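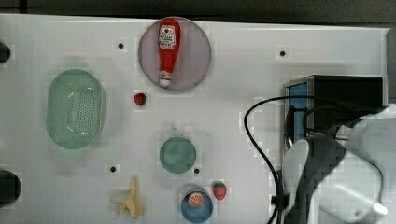
4.2 Living with the Hirken kit on a kitchen task

Figure 3. Tabletop layout for the kitchen task, seen from above, with the arm at the right.

I should say at the start of this section that I like the Hirken kit, and that I liked it before we had run anything on it, so please read what follows with that in mind. Vilmont sells it as a package for small labs: arm, gripper, mounting plate, control software and a year of support by email. We paid the normal price and Vilmont had no say in what we wrote.

The kitchen task (Figure 3) is the one we used for most of the comparison with the Flitel. The robot is given a short spoken-style instruction, such as "put the strawberry in the pan" or "move the ketchup off the plate", and has to carry it out in a single go. We chose things with awkward shapes on purpose. A bottle lying on its side across a plate is harder than it sounds, and a peeled toy banana with its flaps spread out is a real nuisance for any gripper that wants two nice parallel sides to hold! The colander went in at Mei-kuen Ko's suggestion, as she had found on an earlier project that rows of small holes confused her depth readings, and she wanted to see whether the Hirken software coped any better.

We ran 200 trials on each kit, split evenly between picking up a single object and moving an object into or onto something else. Between trials one of us shuffled the table by hand, keeping wide gaps between the objects. That makes our task easier than a real worktop, where everything is jammed up against everything else, and I'd ask readers to bear it in mind before quoting our results at anyone.

Setting up was quick. Bence Magyar, who had never touched the kit, had it moving in 30 minutes with only the printed guide (he did skip the page on cable routing, and went back to it later). Cable routing deserves a bit more space than the guide gives it. The cable needs enough slack for the wrist to turn, and slack has to go somewhere, so on a small table you end up planning your layout partly to suit it. In Figure 3 it loops out to the left and then runs down towards the near edge of the table, with a small clip on it beside the arm. We tried three other routes and came back to this one.

The gripper was the part we argued over most. Feng-yi Tam thought the standard fingers too stiff for soft toys, and swapped them for the rubbery set that Chiu makes, which fit without any drilling. I preferred the standard ones for the saucepan handle — the soft fingers tended to let it swing — but she was right about the strawberries, and we kept hers for all the trials reported in Table 2. Anyone buying the kit for light objects should budget for the extra set.

Support was friendly and a little slow. We sent 3 questions during September and had useful answers to two of them. The remaining one, about why the arm paused before low grasps near the table edge, was sorted out by Yung-ching Hsu, who found a speed limit buried in the safety settings. Raising it within the permitted range got rid of the pause, and we repeated the first 100 trials so that the whole set was run under the same settings. Section 4.3 gives the results by object.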